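Covering a workbench with kraft paper — worth it or a waste of time?

11 replies · 86 views · Share

sotszkin
I've finally got the bench in the back room cleared and I'm trying to decide what to put on it before I start making a mess again. The top is an old door Halima Olatunji gave me when she redid her hallway, and it's got a nice finish that I'd like to keep for at least one winter. My brother-in-law reckons I should screw a sheet of hardboard over it and be done. I was leaning toward brown kraft paper off a roll, the kind you get for wrapping parcels, with painter's tape ruled across it in squares so I can lay bits out and keep them in order when I pull something apart.

I mostly fix clocks and small radios, plus whatever the neighbours drop off. Anyone living with paper long term? Does it drive you mad?

Posted 28 August 2020

panhandle_shih
I've been on paper for years and wouldn't go back. You get a fresh surface for next to nothing, you can write straight on it, and when it's filthy you roll the lot up and put it out with the recycling (if it's only pencil and dust — the greasy ones go in the bin at my place). I write the order things came off right beside the parts. Tape gives you the squares and you don't need a ruler every time.

My one gripe is that it moves. You lean on it, it creeps, and then your neat rows aren't neat.

Lullham_Jen
Going to disagree, sorry! I did paper for one winter and hated it. It crinkles, it tears at the edge where your sleeves rub, and a small spring will find the one wrinkle in the whole sheet and hide behind it. I went to a grey rubber mat and I'm much happier. Light colour, bit of grip, wipes down with a damp cloth. Cost more, sure, but I bought it once.

panhandle_shih
Jen, was yours the thin stuff? The thin stuff is awful. You want the heavy roll that doesn't go see-through when you drip on it.

Lullham_Jen
No idea, it came from the hardware store in Lullham and it was brown. Could well have been the cheap one. I still say a mat.

yaotsung
Weights or rails along the edges fix the creeping. I used to tape all four sides down and it always bubbled in the middle when the weather turned humid, so now I leave the back edge free and hold the front corners under a couple of offcuts of aluminium angle. Paper can shrink and stretch as it likes. It'll still get creases, mind you. I've made my peace with creases.

For the squares, do your long lines first, all of them, then the cross lines. If you try to finish one square at a time you end up out by a finger's width at the far end and it'll bother you forever. Ask me how I know. 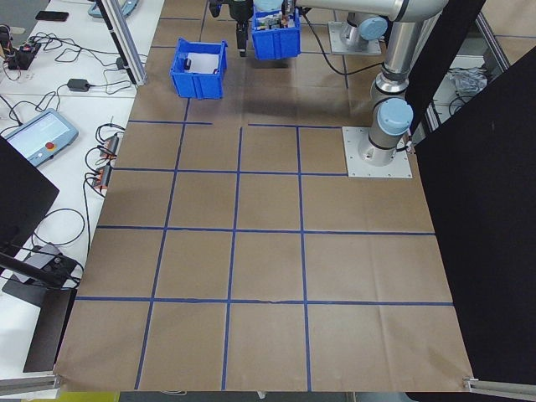 Blue tape on brown paper, corners tucked under metal rails and a couple of blue bins for the bits and pieces. It's creased down the front end and the lines still read perfectly well, so I wouldn't fuss over getting it dead flat.

sotszkin
What's the best tape for marking squares on kraft paper?

yaotsung
Blue painter's tape, the low-tack kind, because you can lift a strip and shift it the same afternoon without pulling the face off the paper. Masking tape is all right on the day but it grabs if you leave it. Don't use packing tape, it's shiny and it throws the light back at you.

Lullham_Jen
I'll give you the tape. I use it on the mat too, as it happens — just a strip down the middle, "done" on one side and "not done" on the other. Works a treat.

EcheverriaGarage
Long time reader, first time I've bothered making an account. I'm in the hardboard camp with your brother-in-law. I've got a sheet of it screwed down over a bench my dad built, and when it gets too ugly I flip it, and when both sides are ugly I buy another. Paint it white if you're working on small dark screws. You can draw your squares on with a marker and they'll never lift.

The thing with paper is you're always halfway through a job when it needs changing. Where do you put forty little parts while you swap the sheet? I know some people are tidier than me, but I'm never between jobs.

panhandle_shih
That's a fair point. I keep trays. Anything that has to wait goes in a tray, tray goes on the shelf, sheet gets changed. If the parts live on the paper for weeks then yeah, you're stuck.

EcheverriaGarage
See, you've got a shelf. I've got a shelf with a kayak on it.

soyingf
So-ying here, hi all. I run the mending table at Trorton hall and we cover ours with kraft every time we open up, so I've put down a fair bit of the stuff. A few things from me:

Let the roll relax first. If you cut a length and put it straight down it wants to curl back up at you all morning. I cut mine the night before and lay it curl side down with some books on top.

Make your squares bigger than you think you need. We started with little ones and everything hung over the lines, so you couldn't tell which square a thing belonged to. Now they're closer to the size of a dinner plate and people use them properly.

And open bins for the loose things! We had tins with lids and everyone left the lids off anyway, or put the lid down on top of whatever they were looking for. Plain plastic bins with straight sides are much better. I put a sheet of white paper in the bottom of mine so I can see the dark screws.

Shih-chieh Pan talked me into numbering the squares once. I don't think a single person ever read the numbers.

panhandle_shih
I read the numbers!

soyingf
You wrote the numbers, Shih-chieh.

sotszkin
This is all really useful, thanks everyone. So-ying, the white paper in the bottom of the bin is going straight on my list. I lost a hand nut off a mantel clock in February and I'm still convinced it's in the bottom of a dark bin somewhere, laughing.

One more thing — does the tape hold on paper if I've got a lamp close over it? Mine's an old Enholm on an arm and it gets properly hot.

yaotsung
The ends lift a bit. Run each strip past the edge of the paper and fold it under the bench top, then there's no end for the heat to get at. Or change the bulb to an LED, which I'd do anyway if I had to sit under it.

Lullham_Jen
Change the bulb! My mum's old lamp used to cook the top of my head.

sotszkin
Righto, LED it is. I've ordered two rolls of the heavy paper so I suppose I'm on team paper for now. Jen, if I hate it by spring I'll come and ask you about the mat.

Lullham_Jen
I'll be here. It's the grey one, don't get the green, every brass screw disappears on it.

EcheverriaGarage
Does anybody want a kayak?

2 shares · Reply · Report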